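## Zevska finger kit, refurbished pair, $301

I'm selling these on with the fault history attached, so please read before you order!

We ran this kit on our Pirihi cell for 3,325 cycles, mostly cup handling (one arm holds, the other reaches in). At cycle 520 the left finger started closing late. I blamed the software for ages, swapped a cable, grumbled a lot... and then found a linkage screw backing itself out. The late finger let a cup tip while the other arm was down inside it, and we hit the stop button. No damage, but I didn't love it.
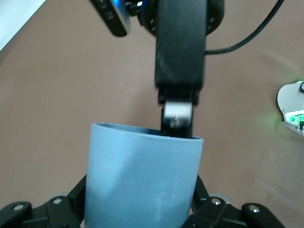
*Zevska fingers on a light blue cup, second arm's tip in the mouth.*

Both fingers now have new screws with threadlocker, and I've run them since without a late close. You still need to check them! Put a wrench on the linkage screws before the first run, then again every September or whenever you do your yearly service. If a finger lags, stop both arms before you reach in.

Comes with 2 spare screws and the Dondard adapter plate. Cable not included.

Listing updated 2 February 2024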